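April – bench notes, glue trials for the Clurport shelving job

Mixed the Prisura two-part again, same ratio as last time. Three offcuts of maple, ends sanded to 120 and wiped down. Clamped at 9 am and left alone until after lunch.

Joint 1 held. Joint 2 crept 2 mm along the grain, so the clamp pads need replacing. Joint 3 held but the squeeze-out went a cloudy colour I don't like.

Shop was cold first thing – 11 degrees at the bench. The label wants warmer than that. Moving the next lot to the white table.

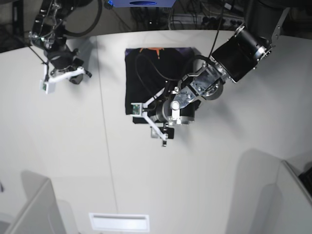

To do
Order pads from Khamphan.
Repeat joint 2 with fresh glue.
Ask the Jikville shop what they use on maple.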